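Lemlem Lencho had the whole counter to herself until the lunch crowd came, and she intended to love every minute of it.

Her aunt had bought the old Luvier pastry shop in May, with the ovens and the sign and thirteen boxes of paper doilies, and had announced over dinner that it would become the Jerkesine, a coffee house, and that Lemlem would be in charge of the front. In charge! She had gone home and lain awake planning where the sugar would go.

Now the floor was tiled and the counter was in, and what a counter it was. It came around the room in a curve, like the side of a boat, all gray with dark lines of grain running through it, and the first thing Lemlem had done when the fitters left was lay her cheek on it. Cool and smooth. She had slid a saucer from one end to the other, just to see, and caught it before it went over (only just).

"You're going to break those before we've sold one cup," said Etenesh Hailu from the back room.

"I'm testing!"

"You're playing."

Etenesh had run the kitchen at the Admasu restaurant for 22 years before she retired, and she had lasted two weeks as a retired person. She was roasting now. The smell rolled through the doorway in waves, first like hay, then like toast, then like the thing itself, and every time it changed Lemlem stopped whatever she was doing and breathed in.

### Under the counter

The trouble was the space below. Above the counter, everything had found its place in an hour, the cups and the spoons and the big round tray with the painted birds. But the gray base had openings in it, deep and dark, and Lemlem could not make up her mind what belonged there.

She tried the milk jugs. Too far to bend for something you wanted forty times a day. She tried the doilies, and the boxes went in beautifully, but who needed doilies so close at hand? She tried sitting on the floor and looking in, hoping the cupboard would tell her.

"What are you doing down there?" Etenesh had come to the doorway with the roasting pan held out in both hands, beans still crackling in it.

"Thinking like a cupboard."

Etenesh considered this. She carried the pan across the room, let Lemlem wave the smoke toward her face with both palms, and bent her knees a little to see for herself.

"My grandmother kept her coffee things low," she said. "The pot, the cups, the little stove. Everything under one cloth, by the wall. When a guest came, she folded back the cloth and there it all was, the whole afternoon waiting for you. I used to crawl in with the cups. I got smacked for it, too."

"Did you break any?"

"Eleven, over the years. She kept count."

Lemlem laughed so hard she had to hold on to the counter. Then she stopped, and looked at the opening again, and felt the idea arrive all at once, the way they did when she was too happy to go looking for them.

"The ceremony things," she said. "That's what goes in! The clay pots, the good cups, the incense. We keep them down there under a cloth, and when somebody orders the full coffee, we get them out right in front of everybody."

"They'll want to know what it is."

"Yes! And then they'll order it too!"

"Hm," said Etenesh, and went back to her stove, but she was humming when she got there.

### The cloth

There was only one cloth that would do. It was white cotton with a green and gold border, and it was at the bottom of a trunk in Lemlem's apartment, three bus stops away. She ran for the bus and missed it, so she ran the three stops as well, and came back with her hair undone and the cloth pressed flat against her chest so it wouldn't crease.

Etenesh had wrapped the pots in newspaper to carry them from her car. They unwrapped them together on the counter, black-bellied and long-necked, each one with its own straw stopper. The smallest was chipped at the lip. Lemlem wanted it at the front, where people would see it, and Etenesh wanted it at the back for the same reason, and they went on about it happily for some time.

In the end it went at the front. Etenesh said that was only until opening day, and Lemlem said of course, and began at once to think of ways to make her forget.

The base had to be wiped out first, all the way to the back, where the fitters had left a drift of fine dust. Lemlem did it on her knees with a damp rag and sang into the opening to hear her voice come back bigger. She did the tiles in front of it too, long strokes toward the door, until they shone so well she could find the ceiling light in them.

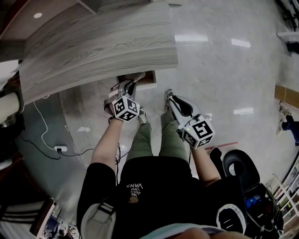 ### First pour

They should have waited for opening day. They both said so, several times, while Etenesh ground the beans and Lemlem fanned the charcoal.

Then the pot began to sigh, and steam came curling out of its neck, and there was a knock on the glass. It was the man from Gimlow, the hardware store next door, holding a box of hinges and looking past them both at the stove.

"Are you open?" he asked. "I could smell it from the paint aisle."

Lemlem looked at Etenesh. Etenesh looked at the pot, lifted it high, and poured, a thin black thread that fell a long way into the cup and didn't spill a drop.

"Sit," she said. "There are three rounds, and you can't leave before the last."

He put down his hinges and sat. Lemlem reached under the cloth for another cup.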